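Shop > Kitchen > Slow Cooking > Pirkura No. 2 Terrine

Pirkura No. 2 Lidded Terrine, by Flemeteck

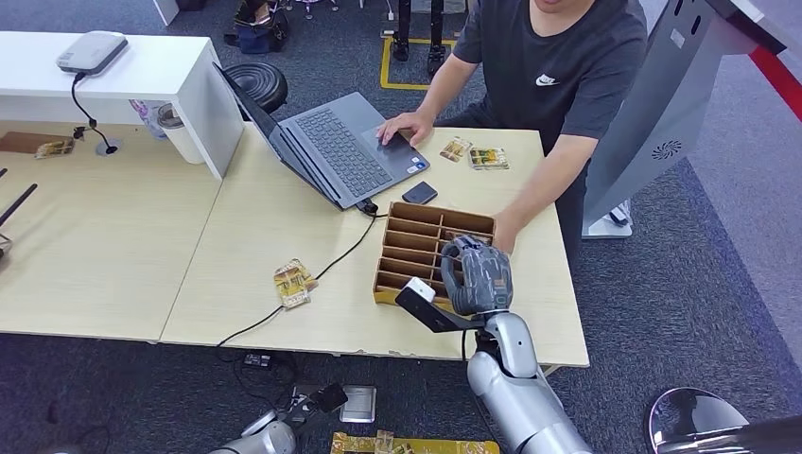 A terrine is a meatloaf that went to a good school. It is ground pork, liver, onion and a splash of something from the back of the cabinet, packed into a heavy dish and left alone in a low oven until it behaves. The French have been doing this for centuries with whatever was left of the pig. You can do it with a package of ground pork from the supermarket and the mood you happen to be in.

The Pirkura No. 2 is the dish for that job. It's a long, narrow cast-iron loaf with a lid that has one small steam hole in it. We get asked about the hole a lot. It lets steam out. Mireille Tessier, who runs our test kitchen in Zornville, also sticks her thermometer through it, and now everybody here does.

Why not a bread pan? You can use a bread pan. We did for years. Bread pans are thin, so the edges of the pâté go gray and firm while the middle is still thinking it over, and the foil you crimp on top never fits the second time. Cast iron heats slowly and holds on to what it has. Your slices come out the same color from crust to center, or close enough that your mother-in-law will have to find something else.

What's in the box

One terrine, one lid, one pressing board that fits inside the rim, and a recipe card by Baptiste Poulain. The card covers country pâté, chicken liver with prunes, and a leek terrine that he insists is a main course. We have left his spelling of "cornichon" as it was.

Details

Inside length: 30 cm
Finish: matte enamel inside and out, in black or mustard
Oven: safe with the lid on, any temperature you'd sensibly cook pork at
Stovetop: please don't
Dishwasher: it survives, but the rim gets dull
Made by: Flemeteck, at the old Leblanc foundry

Using it the first time

Wash it, dry it, and line it with bacon, letting the ends hang over the sides. Pack the meat in harder than seems polite. Air pockets turn into little gray caves. Fold the bacon over, put the lid on, and stand the whole thing in a roasting pan with hot water halfway up. When the thermometer says 160°F in the middle, take it out, swap the lid for the board, and put two cans of tomatoes on top. Then it goes in the fridge overnight. Two nights is better. This is the hard part of the recipe and there is no gadget for it.

Serve cold, with mustard, pickles and bread that fights back.

From customers

"Made the country one on Thursday and it was gone by Saturday lunch. There are only two of us." Trinh Ung

"Good dish. Heavier than my dog. The mustard color is more of a mustard than I was expecting." Didier Huet

"I have used it for pâté once and for banana bread every week since. No complaints from the bananas." Solange Lemaire

Price and shipping

$80, lid included, since we have met companies that sell the lid separately and did not enjoy it. The mustard finish is back in stock in July. Spare pressing boards can be ordered through the parts page; people seem to lose them in the drawer with the baking sheets.

Chips in the enamel on arrival are our problem. Send a photo and we'll replace the dish. Chips after you've dropped it on the kitchen floor are the floor's problem too, so check your tiles.

Last updated: July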